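Hammont Robotics Club — Bidex Two-Arm Station
Team Guide, Section 4: Chair Task, Set-up and Operation

4.1 Scope

Section 4 covers the chair assembly task as run by student teams on the Bidex station. Power-up and arm homing are in Section 2. Recording and file naming are in Section 5. Teams entering the Zokthorpe round must complete 4.2 through 4.5 in order before a scored run.

The task object is the white plastic chair from the Raudsepp parts kit. Do not substitute another chair. The grasp positions in the task file apply to this chair only.

4.2 Preparing the work surface

1. Put both arms in the park position and press HOLD on the operator panel.
2. Spread the black sheet over the full work surface. Small creases are acceptable. A fold high enough to catch a gripper finger is not.
3. Check the cable on each gripper. It must have enough slack for a full wrist turn and must run over the outside of the arm, clear of the fingers.
4. Load task file 1162 and wait for READY.

CAUTION: Keep hands off the work surface whenever HOLD is released. One team member stays at the stop button for the whole run and has no other duty.

4.3 Two-arm grasp on the seat rim

1. Lay the chair on its back with the seat rim toward the arms.
2. Release HOLD. Bring the left gripper to the rim first and close it at low force.
3. Bring the right gripper to the other end of the rim, next to the base of the near leg. Close at low force.
4. Raise both grippers to working force together, using the linked control.

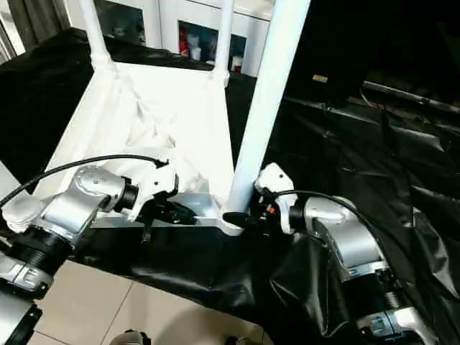
5. Move both arms in linked mode only. If one arm is driven alone while both grippers are closed, the rim twists and the force limit trips.
6. To turn the chair, set linked speed to 10 percent. Higher speeds are locked out in the scored task file and should not be used in practice.

Note: If the force limit trips, open the right gripper first, then the left. Return to step 2. Do not clear the fault with both grippers closed.

4.4 Handling the seat and legs

1. Rest the seat on the sheet before releasing either gripper.
2. Assign the left arm to the seat. It stays against the seat until step 6 is complete.
3. Assign the right arm to the leg. Approach from the side, with the fingers open and parallel to the leg.
4. Stop short of contact and check the approach from the operator seat. Correct the wrist angle now. Correcting it after contact pushes the leg out of line.
5. Close the right gripper at low force.
6. Line up the leg with its socket and bring the two together at creep speed. Watch the left force reading — a steady climb means the leg is meeting the side of the socket.
7. If the left reading passes 500 on the panel scale, back off and repeat from step 4.
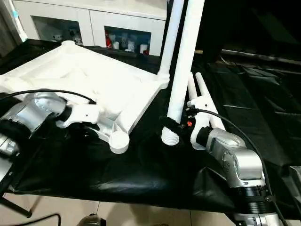
4.5 Long parts and low-angle moves

Long parts are harder to place than they look in simulation. A small error at the gripper becomes a large one at the far end.

1. Grip a long part near one end only if the other end is supported. Otherwise grip near the middle.
2. Keep the left fingers above the seat when crossing it. Set the height floor in the task file before the move, then confirm that it shows on the panel.
3. Move one arm at a time when the grippers are working close together. The software checks for arm-to-arm contact but does not check the cables.
4. If light-colored parts wash out on the operator screen, lower the exposure one step at a time until the edges can be seen. Do this with HOLD on.
5. Write down the exposure setting in the run log. The next team starts from the logged value.

Note: Wrist calibration is good for one session. Repeat it after any collision, any gripper change, or any restart of the controller. A calibration score below 93 is not accepted for a scored run.
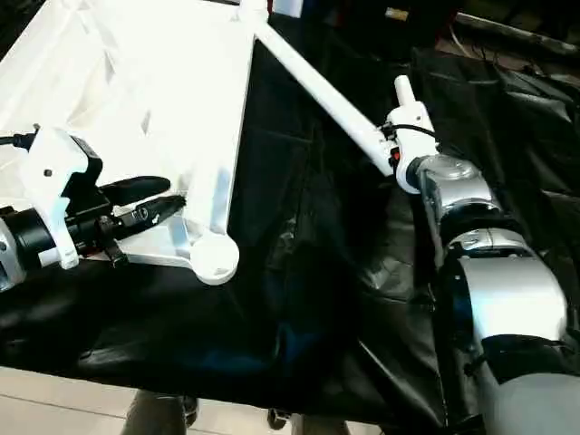
Kristaps Avotiņš adds that step 3 should be read strictly: in his team's practice runs, most stops came from moving the second arm early, before the first had settled. He has teams call "still" out loud and wait for the panel reading to go flat before the other operator touches the controls. He also asks that a failed approach be logged even when the run is restarted.

4.6 Ending a run

1. Open both grippers and raise the arms clear of all parts.
2. Return to the park position, left arm first.
3. Press HOLD. Confirm the HOLD light before anyone reaches in.
4. Check the finger pads for wear. Replace pads in pairs.
5. Enter the result, the number of force trips and the names of both operators in the run log.

Parts go back in the Raudsepp kit box in the order shown on the lid. Report cracked sockets at sign-out — see Section 6 for spares.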